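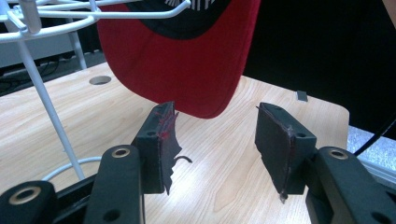

Maite Urkidi

Lista: automatizacion-puesto
Asunto: Re: Pinza manual en los puestos de gorras, dudas de turno
Fecha: 18/03/2021

Contesto por bloques al mensaje que llegó a la lista desde el almacén de Mateos. Corto las partes que ya se resolvieron en el hilo anterior (calzado de seguridad y taquillas).

> Desde que la mesa de muestras pasó a hacerse con la pinza de mano, el trabajo de colgar y descolgar
> gorras ha cambiado bastante y no vemos que eso esté escrito en ninguna parte. La ficha del puesto
> sigue diciendo "manipulación manual de artículo textil ligero". Ahora se hace con una herramienta
> en la mano, más despacio, y repitiendo el mismo gesto muchas veces.

De acuerdo en el fondo. La ficha es anterior al proyecto Clemell y describe un puesto que ya no existe tal cual. La operación actual tiene cuatro fases: aproximar los dedos abiertos a la gorra colgada en el expositor de varilla, cerrar sobre el borde, liberar del gancho y depositar en la mesa. Después se cuelga de nuevo y se repite. Ninguna de las cuatro está recogida en la ficha y dos de ellas (cerrar y liberar) son las que concentran el esfuerzo de muñeca.

He pedido a prevención que la ficha se desdoble. Un puesto de "colocación en expositor", que se mantiene como estaba, y otro de "demostración con pinza", con su propia evaluación ergonómica. El borrador lo tiene Arnura y debería volver con comentarios antes de junio. Mientras tanto rige la nota interna de rotación, que es corta pero es lo que hay: quien haya hecho pinza en la primera parte del turno no la hace en la segunda.

> ¿Se puede saber cuánto de lo que grabamos se usa? Hay compañeros que creen que se tira casi todo.

Los datos del último corte de Zistska, que es donde se registran las series: 2559 demostraciones grabadas en Mateos, de las cuales 506 descartadas en la revisión. El resto ha entrado en el conjunto de entrenamiento. El descarte se reparte entre dos motivos, que la herramienta no separa bien en el informe:

- Serie incompleta: la gorra no llega a la mesa o la grabación se para antes de soltar.
- Agarre no válido: el artículo se desliza entre las almohadillas y se corrige con la otra mano.

El segundo motivo es el que más discusión ha generado, porque en la práctica penaliza al operario por el estado de la herramienta. Lo trato en el punto siguiente. Sí adelanto que el descarte no se asocia a la persona en ningún informe que salga de Zistska. El identificador de turno se elimina al cerrar la serie. Quien quiera comprobarlo puede pedir la exportación de su propio puesto y verá que la columna viene vacía.

> Las almohadillas duran muy poco. Se rompen por abajo y se cuelgan, y lo de los hilos ya es
> habitual. Cada vez que avisamos nos dicen que mientras cierre se siga.

Ese criterio ("mientras cierre se siga") no es correcto y pido que se deje de aplicar. La pinza fotografiada al inicio de este mensaje es un caso claro de cambio. La almohadilla izquierda está rasgada y el borde inferior cuelga por debajo del dedo, con una tira fina suelta hacia el hueco entre los dos dedos. La derecha está más entera, aunque también deshilachada por abajo. Las fibras rojas del canto superior izquierdo son del mismo color que la gorra que cuelga encima.

El problema técnico tiene dos partes. Una almohadilla rasgada reduce la superficie de contacto y obliga a cerrar con más fuerza para sujetar lo mismo. Además, la tira suelta puede entrar en contacto con el tejido antes que el dedo y desplazarlo, con lo que la aproximación buena se convierte en un agarre malo. Para el operario supone más presión en el gatillo y más repeticiones. Para el conjunto de datos supone trayectorias de corrección que luego el brazo intentará imitar.

Propuesta de criterio, para que se discuta aquí antes de pasarlo a procedimiento:

1. Cambio inmediato si cualquier parte de la almohadilla sobresale por debajo del dedo.
2. Cambio inmediato si hay tira o hilo de la propia almohadilla en el hueco de agarre.
3. Limpieza con rodillo adhesivo al cambiar de color de artículo. La pelusa por sí sola no obliga a cambiar.
4. El deshilachado del borde, sin desgarro, se anota y se revisa al final del turno.
5. El cambio lo decide quien tiene la pinza en la mano. No requiere visto bueno del encargado.

El punto 5 es el que más me interesa mantener. El cambio de almohadilla son unos minutos de parada y hasta ahora esa parada se cargaba al puesto. He pedido que se registre como mantenimiento – código aparte, sin efecto sobre el objetivo del turno. Arnura lo acepta en principio, a falta de ver cuántos recambios salen al mes.

Sobre el recambio en sí: el material actual es una lámina fina cortada a medida y no hay referencia de catálogo. Se está probando una lámina más gruesa en uno de los puestos. Aguanta mejor el borde, pero cambia la distancia de cierre y hay que volver a calibrar, así que no se extenderá hasta que acabe la campaña de gorras. Si alguien de la lista trabaja con tejido de sarga o similar y ha encontrado un material que no arranque fibra, agradecería la referencia.

> Otra cosa son los cables. En la mesa y por el suelo. Con la pinza en la mano no se mira al suelo.

Recogido. La mesa tiene pasacables y hay que usarlo, también para el cable blanco del pie del expositor. Lo del suelo depende de mantenimiento de edificio y va más lento. He pedido canaleta en los dos puestos. Hasta que llegue, la zona de paso por detrás de la mesa queda cerrada durante las series y la reposición de artículo se hace por delante.

Tampoco conviene dejar piezas pequeñas en el tablero mientras se graba. Aparte del orden, cualquier objeto que cambie de sitio entre series introduce una variación que nadie ha decidido. Si se quiere variar la mesa, se anota en la hoja.

> Y la pregunta de fondo. Cuando el brazo cuelgue gorras solo, ¿qué pasa con los que ahora le
> enseñamos a hacerlo?

No tengo una respuesta cerrada y prefiero separar lo que está firmado de lo que se ha dicho en reuniones.

Firmado: la plantilla de los dos puestos se mantiene durante la fase de recogida y durante la fase de validación. El tiempo de pinza computa como tiempo de puesto a todos los efectos. La formación en Zistska (alta de series, revisión, etiquetado de descartes) es dentro de jornada.

Dicho, pero sin firmar: que la revisión de series pase a ser categoría propia y que se cubra primero con gente de la mesa de muestras. A mi juicio es la pieza que falta. Quien ha colgado gorras durante años distingue un agarre malo en la grabación antes de que la pieza se caiga, y ese conocimiento se está usando ya sin que conste en ningún sitio. Las revisiones que se hicieron fuera, en la primera tanda, devolvieron series buenas como no válidas por un motivo tan simple como que el revisor no sabía que la visera se apoya así a propósito.

También hay que decir lo que no se va a automatizar en esta fase. El brazo no hace el montaje del expositor, ni el desenredo de varillas, ni la retirada de artículo dañado. Las gorras con forro rígido quedan fuera porque el borde no cede lo suficiente al cerrar. Todo eso sigue siendo trabajo manual y debería figurar así en la ficha desdoblada, con su tiempo, porque ahora mismo se hace en los huecos entre serie y serie y no aparece en ningún cómputo.

Una observación sobre el ritmo. El objetivo por turno se fijó midiendo series con pinza recién montada. Con almohadilla gastada el tiempo por serie sube y la diferencia la pone la persona. Mientras no se aplique el criterio de cambio, pido que el objetivo se tome como orientativo. Si a alguien se le exige como mínimo, que lo comunique por el canal habitual con el turno y el código de pinza.

Pendiente por mi parte: enviar la hoja de estado de pinza (una línea por cambio, sin nombre) y el texto de la ficha en cuanto vuelva de Arnura. Comentarios al criterio de almohadillas, a la lista, por favor, para que queden en el archivo.

M. Urkidi
Métodos y puestos – almacén de Mateos

Comentarios (3)

Turno de tarde, Mateos
De acuerdo con los puntos 1 y 2. El 3 lo veo difícil si el rodillo sigue guardado en el armario del fondo. Que haya uno por mesa.

Lector de la lista
Nosotros pasamos por algo parecido con fundas de cojín. La lámina gruesa acabó despegándose por el canto superior. Probad a redondear las esquinas antes de pegarla, el desgarro suele empezar ahí.

Mesa de muestras
¿La revisión de series cuenta como pantalla a efectos de pausas? En la ficha antigua no había ordenador y no sabemos a qué atenernos.

Mensajes relacionados
- Rotación en puestos con herramienta de mano: nota interna
- Zistska: cómo exportar las series del propio puesto
- Clemell, fase de validación: preguntas recibidas
- Re: Re: Canaleta de suelo y zonas de paso
- Categorías profesionales y tareas de revisión

Contacto con la administración de la lista | © 2021 Lista automatizacion-puesto | Volver arriba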